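Right, I've had the Ellent home kit for 2 weeks now and I keep boring people about it in person, so you lot can have it instead. Thread!

For anyone new: Ellent is a navigation kit for small home robots. You get the software, a simulator with a pile of ready-made flats, and a little wheeled base to try it all on once you're brave enough.

Setup took me a Saturday morning. Daryna Hrynyshyn had warned me the first download was slow and she was right, go and make lunch. After that it just ran. I had a pretend robot trundling about a pretend flat by 2pm and I may have cheered.

The docs are lovely, by the way. Short pages, proper examples, and when something is half finished they say so. 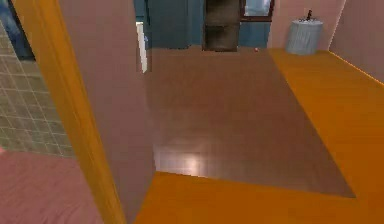
My favourite bit is the room sets, and I've been working through them in order. The colours are completely bonkers (who paints one wall teal and the next one pink??) but I've grown very fond of them. The brown rug on the orange floor is the sort of thing I want to test on, a big change of colour underfoot with a clear edge to it, and there's shine on it too. My own floor-spotting code hates shine. Loads to fix there!

Doorways are next on my list. I've set up 66 runs through the same one, each from a slightly different starting angle, and they're going overnight.

Grumbles, because there are a few. The map editor forgets your zoom every time you save. Error 3233 means "battery model missing" and you'd never guess that from the message. And I'd love a dark mode.

Asked about the error on the forum and Ostap Melnychuk replied within the hour with a fix. Cheers Ostap!

Would I buy it again? Yes, for the simulator alone. The wheeled base is decent but a bit loud on my kitchen tiles, so have a listen to one first if you've got neighbours downstairs.

Doorway results tomorrow if the laptop survives the night. Shout if you want my config file, it's messy but it works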